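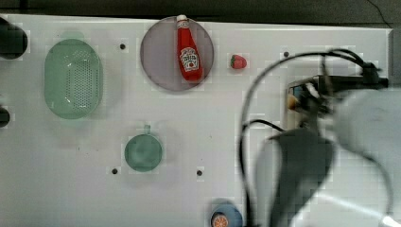 Ticket 455: Replay drifts on toy kitchen tasks after hand-recorded demos
Project: Flodedora
Opened by: Ghazal Esfahani
Opened: 25 June 2018
Status: Closed, fixed

What I'm seeing
I'm teaching the arm the toy kitchen set by remote control, and first of all, the new leader handle is a joy to use! I recorded 41 demos of "move the strawberry onto the plate" and the motion feels great while I'm driving. On replay the gripper ends up short of the strawberry, always toward the plate side. The longer the demo, the bigger the miss. Short moves are fine.

What I tried first
Re-homed all the joints. No change.
Slowed replay to half speed. No change, but it made the drift much easier to watch.
Swapped the USB cable on the leader handle. No change.
Went back to the February build. Drift gone! So I knew it was something we added since then.

Reply from Bridlow support
Great report, thank you. Can you check two things for us? In the recorder settings, what does "sample period" say? And in the log header, how many samples per demo do you get? Please also send a view with the arm near the table and the toys laid out as you use them.

Ghazal
Sample period is set to 20 ms. The header says 500 samples for a short demo and 900 for a long one, but the clock on my long demos doesn't match that count at all. So we're losing samples somewhere – that was my guess anyway.

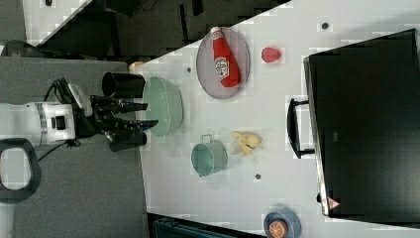 Arm over the table, gripper by the green bowl, strawberry to the right of the plate.

Reply from Bridlow support
Good guess. The newer build writes wrist camera images and joint positions in the same thread. When the disk is busy, joint samples get skipped, and replay then plays them back as if they were evenly spaced. Please turn on "separate joint log" under Recorder, Advanced, and set replay to use timestamps.

Ghazal
Done, and wow, what a difference. I recorded a fresh batch, long demos included, and replay lands on the strawberry every time. I also tried the ketchup bottle, with a slow wrist turn in the middle, and it tracked my hand beautifully.

One leftover: the old demos can't be repaired, as the skipped samples were never written. I moved them to the Pastura archive folder so they don't get mixed into training. Could the recorder show a warning when it drops samples? I'd have caught this on the first demo.

Reply from Bridlow support
Warning request passed on to the recorder team as a separate ticket. Closing this one.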